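How to check your supplements before a tested event

I ride at a fairly modest level, but our eventing club comes under the testing rules now, so last November I finally sat down and went through everything in my kit bag and kitchen cupboard. It took me an evening. You can do it in less if you don't stop for tea as often as I did!

Start by getting everything out. I mean everything: protein powder, cold remedies, the hay fever tablets, that tub of electrolyte mix somebody gave you at Drumitton and you never opened. I had 18 items, which was a bit of a shock.

Next, write down the full ingredients of each one. Don't copy the front of the packet, it's the small print you want. If it says "proprietary blend" and won't tell you what's in it, put it to one side (mine went in the bin).

Now look up each ingredient on the current banned list. Check the date at the top, as the list changes every year and old copies hang about online for ages. Some things are only banned in competition, so read the column headings properly. I got that wrong first time round and had to redo half of it.

For anything that's left, find the batch number and see whether that batch has been tested. A tested brand isn't enough on its own, the batch has to match. Keep the tub, or take a photo of the label, until well after the event.

If you need a prescribed medicine that's on the list, ask your doctor about an exemption and apply early. I'd want 29 days in hand at the very least, and check what your own sport asks for.

Then do your horse's feed room as well! Separate rules, separate list, same method. Wash your hands between your own medicines and the feed buckets, and don't share scoops.

I've stuck my finished list inside the cupboard door. Most of what I eat before a ride is plain food these days anyway.
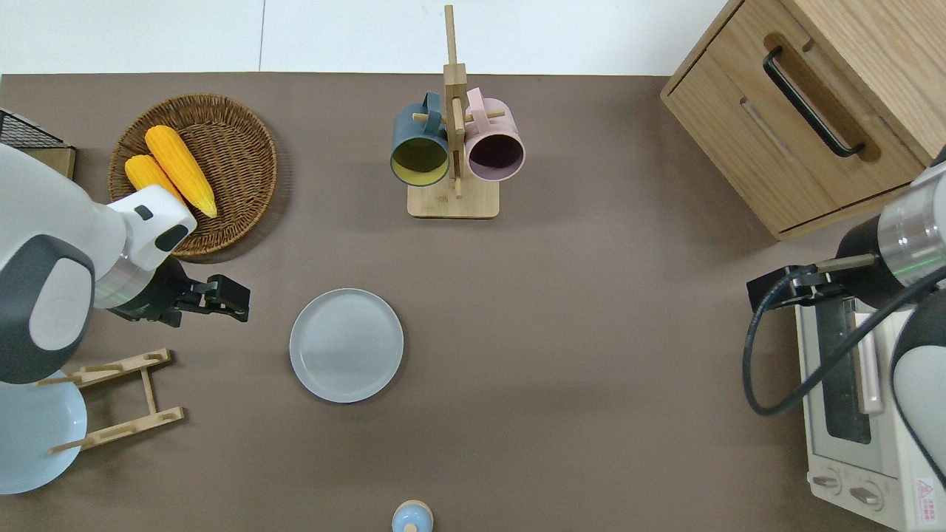

Corn in a wicker basket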